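4. Instalação e primeira utilização do armário de secagem Brumel

Esta secção aplica-se ao modelo de 296 litros, usado em creches, ludotecas e salas de jardim de infância para secar brinquedos lavados. Leia também a secção 2 (Segurança).

4.1 Colocação

1. Coloque o armário num pavimento plano, encostado a uma parede sem rodapé aquecido.
2. Deixe 12 cm livres de cada lado e atrás. As grelhas de ventilação não podem ficar tapadas.
3. Regule os quatro pés até a porta fechar sozinha a partir de meio curso.
4. Fixe o esquadro superior à parede, a 175 cm do chão, com as buchas fornecidas. Em paredes de gesso cartonado use buchas próprias.

CUIDADO: o armário consome 2000 W no arranque. Ligue-o diretamente a uma tomada com terra. Não use extensões nem fichas triplas.

4.2 Preparação dos brinquedos

1. Separe as peças por material: plástico rígido, tecido e peluche, madeira.
2. Lave cada grupo segundo a etiqueta do fabricante.
3. Sacuda a água das peças ocas e torça levemente os peluches.

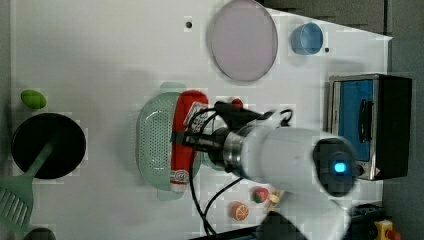

Fig. 7. Escorredor de plástico e salsicha de peluche vermelha.

4. Retire pilhas e módulos de som. Peças com eletrónica não entram no armário.

Nota: brinquedos de madeira colada devem secar ao ar, na vertical, longe do armário.
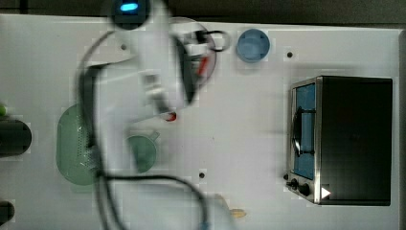

4.3 Carregamento e programas

1. Ponha as peças pesadas no cesto inferior e os tecidos nas varas de cima.
2. Não encha os cestos acima do rebordo.
3. Rode o seletor para P1 (plástico), P2 (misto) ou P3 (peluche).
4. Feche a porta e prima INÍCIO durante dois segundos. A luz verde fica fixa.

Os frascos e garrafas de brincar secam melhor destapados, com a abertura para baixo. Se a tampa não sair, escolha P2 e verifique no fim se ficou água no interior.
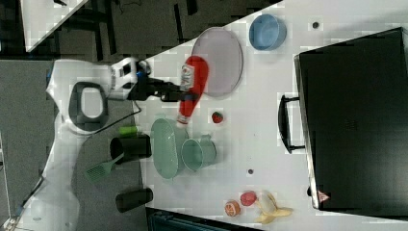 Página alterada pela última vez em junho · Revisão: Witold Czerwiński

4.4 Fim do programa

1. Aguarde o sinal sonoro e abra a porta devagar. O ar sai quente.
2. Apalpe as costuras dos peluches. Se estiverem húmidas, repita P3 sem outras peças.
3. Deixe arrefecer as peças antes de as devolver às caixas.

Quem guarda as peças por conjuntos deve conferir cada um com a lista da caixa. Um conjunto de cozinha, por exemplo, pode incluir frigideira, espátula, tacho, escorredor e alimentos de brincar. 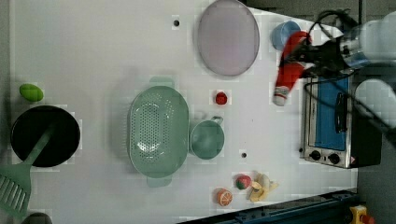 As peças em falta anotam-se na folha da caixa, com o mês. Elimine as peças rachadas ou com arestas vivas, mesmo que o conjunto fique incompleto.

4.5 Limpeza do filtro

1. Desligue a ficha da tomada.
2. Puxe a gaveta do filtro, em baixo à direita.
3. Aspire o cotão e passe o filtro por água morna.
4. Volte a montá-lo só depois de seco. Se o indicador F continuar aceso, consulte a secção 6.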